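Water News from the Building

Dear neighbors,

In March we received the yearly reading of the main water meter, and I want to share it with you before the general meeting. Our building used 198 cubic meters more than in the year before. The number of residents is the same, so the water must be going somewhere.

Maximiliano Zabala from the Hilto company visited 10 apartments and checked the toilets, the valves and the taps. In three of them the toilet tank was leaking all the time, very quietly. The owners did not hear it. These are now repaired, and I thank them for opening the door so early in the morning.

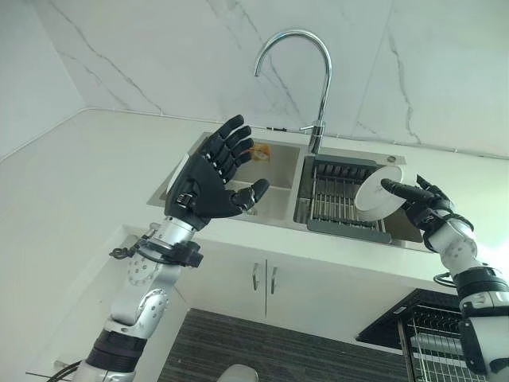

A tall faucet over a double sink.

You can do a simple check at home. Before you go to sleep, write down the numbers on your own meter and do not use any water during the night. In the morning look again. If the numbers have changed, please call me or leave a note in the mailbox of apartment 3. For the toilet, put a little food color in the tank and wait some 75 minutes. When color comes into the bowl, the rubber seal is old.

Many people asked me about washing dishes. My advice is to wait until the machine is full and to use the eco program, even if it takes long.

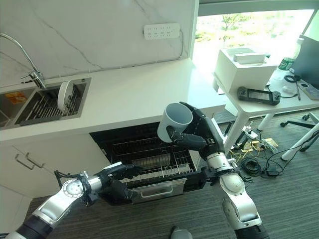
It is also not necessary to rinse every plate under running water first – scraping off the food is enough for most machines. In my family we had this discussion for years.

The new seals can be ordered together, at a better price, through Hilto. The list hangs next to the elevator until the end of the month. Please write your apartment number clearly, last time we had two orders that we could not read.

With kind regards,
Feven Araya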